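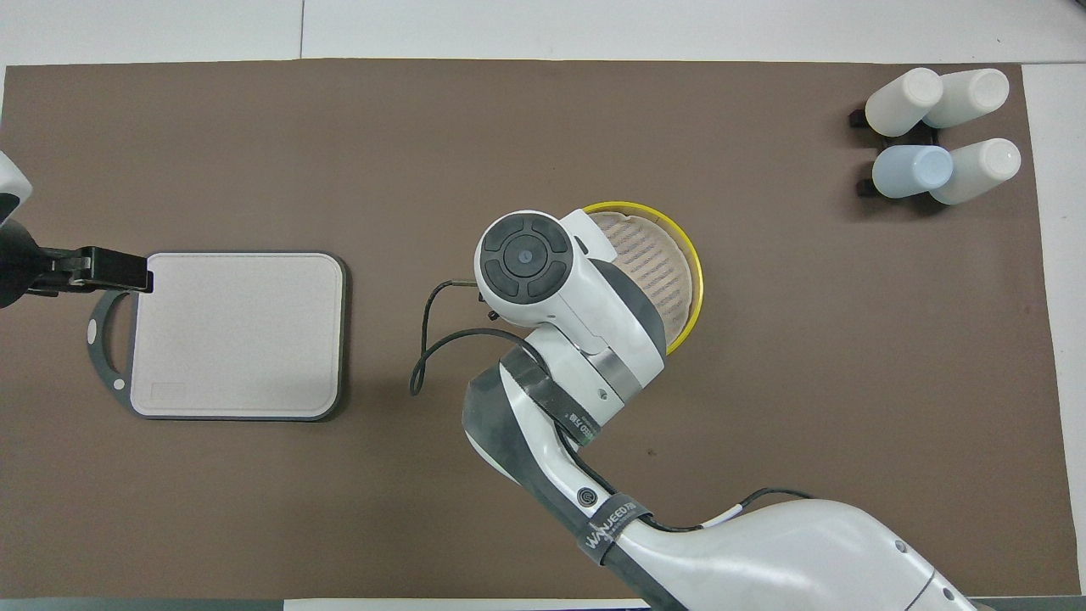 Subject: Re: [arm-users] Left gripper opens by itself while holding
Date: 11/05/2019

Hello all,

Thank you for the quick answers. I put my comments under the quoted part.

> We saw something similar on our Nelik pair. The gripper let go in the
> middle of a hold, with no error in the log. For us it was the cable at
> the wrist, it was pulled when the last joint turned. Does yours happen
> in every position, or only when the wrist is turned far? And which
> holding force do you use?

It is only when the wrist is turned far. Yesterday I ran the hold test 200 times with the wrist straight and the gripper did not open once. Then I ran it 200 times with the wrist turned to 78 degrees, and it opened five times. So 400 holds together, and all the faults are on one side. The holding force was the same in both parts.

I also moved the cable by hand, with the arm stopped. When I bend it close to the plug, the gripper status in the Pladine software goes away for a moment and comes back. After this the software believes the gripper is newly started, and it sends the opening command. I think this is the real problem - a bad contact can happen to anybody, but the jaw should not open because of it.

In our case a cutting board fell on the mat and there was no damage. With a knife or a full bottle it would be a different story. Until it is repaired we keep our hands out of the area whenever the motors are on, and we run at low speed only.

Two questions:

Does somebody know the setting that keeps the jaw closed after a restart? In the Nallivano manual I found only the one for the arm.

Has anyone tried the longer cable from Bartoš? I am afraid that a bigger loop will catch on things on the table.

I can send the log to the list if it is useful.

Kind regards from the test bench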